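House Rules at the Bench, in Pictures
Lostilov robot room, March 8, 2022

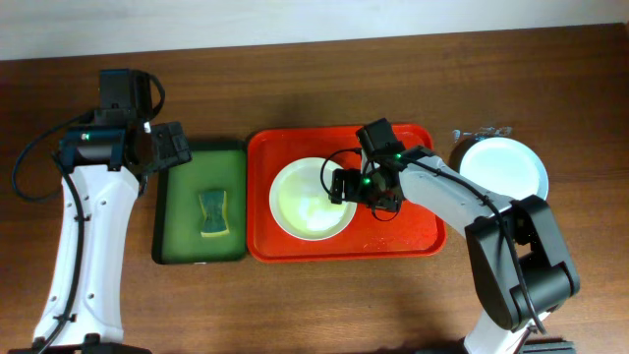 Rule 2 at work: liquids live in a bowl, and the bowl lives in a tray. The sponge gets a tray of its own.

Our rules for two-arm work used to run to 49 pages, and the only person who had read them all was Thirumalai Murthy, who wrote them. Usman Hayat took a pen to them in November. What survived fits on a sheet taped inside the cupboard door, where people looking for coffee will find it. The dishwashing bench gets the most use out of it, so the washing-up stands in for everything else on this page.

The rest of the sheet, for those who don't drink coffee:

Rule 1. Say "moving" out loud before you enable an arm. Mumbling it afterward is a confession.

Rule 3. Cables get slack at every joint and are checked before each session. "It reached fine yesterday" has been retired as an inspection method.

Rule 4. Keep the front middle of the table bare. It is very good at attracting phones, mugs and the Naqvi manual.

Rule 5. After 300 cycles, stop and look at the gripper fingers. Look with your eyes. The Stella log will tell you all is well, and it said so last time too.

Spills go in the blue notebook, with initials. Suggestions for a sixth rule go to Usman, who still has the pen.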